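How to Reset the Idle After a Battery Swap (Crossovers and Small SUVs)
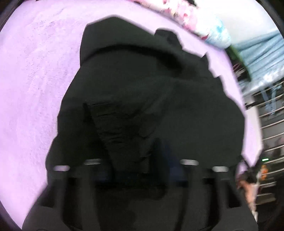 Lavender blanket-like surface, something big and dark in front of it.

Posted 2022-08-19 by Chak-lun Sin

Quick one. New battery went in, engine starts fine, then it hunts up and down at the first red light or just dies. Happens a lot on crossovers with an electronic throttle. The computer lost its memory when the power went away and now it has to relearn where idle is. You can do it in the driveway, no dealer.

I did this on my Varkik last week and on Yi-chun Lui's Erkar the week before. Both worked first time. Steps below are for those two, but most cars with a drive-by-wire throttle want something close. Check your manual first, look under "idle learn" or "throttle relearn."

What you need

A charged battery. Really charged, not just "it cranked."
10 mm wrench for the terminals
Small wire brush
Throttle body cleaner and a rag (only if yours is dirty)
A phone with a timer
Code reader if you own one. I use a cheap Brustine, does the job.

Before you start

Check the terminals. Grab each clamp and try to twist it by hand. If it moves at all, it's too loose and everything else on this page is a waste of time. Take it off, brush the post and the inside of the clamp, put it back, snug it down. Negative off first, positive off second. Going back on it's the other way around.

Don't crank on the nut like a lug nut. Posts are lead. They're soft.

Check for codes next. A vacuum leak feels exactly like a lost idle setting and no relearn is going to fix it. If you've got lean codes or you can hear a hiss, stop and go chase that.

Everything electrical off. Fan, headlights, rear defrost, heated seats, phone charger, all of it. Steering wheel straight. Park or neutral, parking brake on. Do it outside, the engine is going to be running a good while.

Cleaning the throttle body (skip if yours is clean)

Key off and out of the car. Pull the intake tube off the throttle body, usually one or two hose clamps. Look at the plate. Thin brown haze is fine. Thick black ring around the edge, clean it.

Spray the rag, not the throttle. Wipe the edge of the plate and the bore where it closes. Don't shove the plate open with your finger on an electronic one, there's little plastic gears in there and they strip. Wipe what you can reach and leave it.

Tube back on, clamps tight. Plug the airflow sensor back in if you unpluged it. I forgot once. Car ran for two seconds.

The relearn, step by step

1. Start the engine and let it warm up all the way. Needle in the normal range, or the blue cold light out. If it keeps stalling, hold a tiny bit of gas until it'll stay running alone.

2. Shut it off. Wait 31 seconds. Don't open the doors or mess with the locks, on some cars that wakes modules up.

3. Key to ON, engine not running. Push-button cars, press the button with your foot OFF the brake, twice on most.

4. Leave it there for 5 seconds. You might hear a faint whine or click up front, that's the throttle motor checking its stops. Feet off the pedals.

5. Key off. Wait again, same as step 2.

6. Do steps 3 to 5 until you've got three rounds in total.

7. Start it. No gas. Let it idle 5 minutes with everything still off. It may run high at first, then drop. Leave it alone.

8. A/C on, let it idle another 3 minutes. The idle should dip and come back. Then lights and rear defrost, same deal.

9. Shift to drive with your foot hard on the brake, hold it a minute or so, back to park. Done.

Then go drive it

Easy drive. A few full stops, a stretch at steady speed, some coasting down with your foot off the gas. Computer fine tunes over the next few trips so a little wobble the first day is ok. Transmission can shift a bit odd too, same reason, it's relearning its own stuff.

Other things that forget

Auto windows. Roll all the way down, hold the switch, all the way up, hold it again a couple seconds. Each window on its own.

Clock and radio presets. Some radios ask for a code so find the card BEFORE you pull the battery.

Steering angle light. Start it, turn the wheel full left, full right, back to center. Light usually goes out after a short drive.

Inspection monitors. If you have an emissions test coming up don't go straight there, they won't be ready. Mine took 115 miles.

Still idles bad?

Run it one more time from the top with the engine properly hot. Most failed tries are a half warm engine or the fan left on. After that I'd look at the PCV hose, the intake gasket, and the tube you just had off. Then the battery and alternator, low voltage makes the throttle do weird things.

Some models want a scan tool for this and the key trick does nothing. Yi-chun's older Choi hatchback is like that, we tried it and gave up. Independent shop did it with a scan tool while she waited.

Comments are open, put the year and engine in or I can't help much.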